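Handout 4: Looking after the two-arm cell
Kiều Kim, Edia course notes, November

Read the Trukar service sheet before you touch anything, 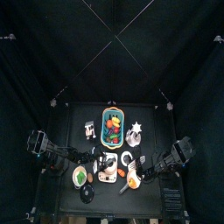

but don't believe all of it. It says to regrease the joints every 400 hours. I have never seen the test behind that figure. Check for play by hand, power off, and write down what you feel.

Same goes for "self-calibrating." Home both arms, send each gripper to the same taught point, and measure the gap. Over 2 mm, redo the zero. If the log says OK and the ruler doesn't, go with the ruler.

Gripper pads: the sheet says 516 hours. Ours wore out at roughly 88.

Bring your own readings to lab. Copied ones are easy to spot.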